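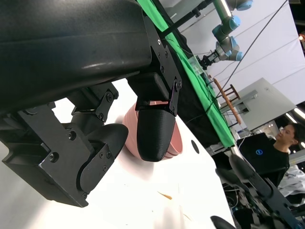 Ticket 728 – Gripper loses hold on plastic bowls partway through a move
Site: Jurkville
Status: open, waiting on parts from Pruitt

Hello again, and thank you for getting back to us so quickly last time, it was a real relief. I'll try to put everything down in order, though I do tend to ramble, so please bear with me.

The trouble began in August, after we loaded the Flornudport update. The arm picks up a pink bowl nicely, lifts it just clear of the table, and then on the way across the fingers ease open a little and the bowl slides out. No fault shows on the screen. The log only has code 1236, "grip target reached," which is a cheerful thing to say about a bowl that's on the floor!

What we've tried so far:

Wiped both fingertips and ran it again. Same result.
Went around the finger bracket screws with a hand driver. None were loose.
Raised the grip force from 14 to 21. Better for the first few lifts, then the same slow slip – and I didn't care to go higher with people sitting close by. 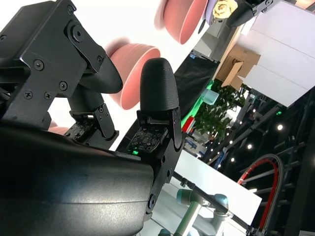

Page 2 of 3

The green light on the finger board was lit when we checked, so I had taken that to mean the board was getting power. Please correct me if it means something else. Your colleagues in Nondanthorpe thought a tired finger cable could do this and suggested swapping the two leads to see if the fault moves with them. We'd like to, but we'd feel happier with the wiring sheet in hand first.

Update, 4:15 pm: went back to the older software and the bowl still dropped, so maybe the update was blamed unfairly. The arm is powered off and tagged until we hear from you. Could you send the sheet along with the replacement cable?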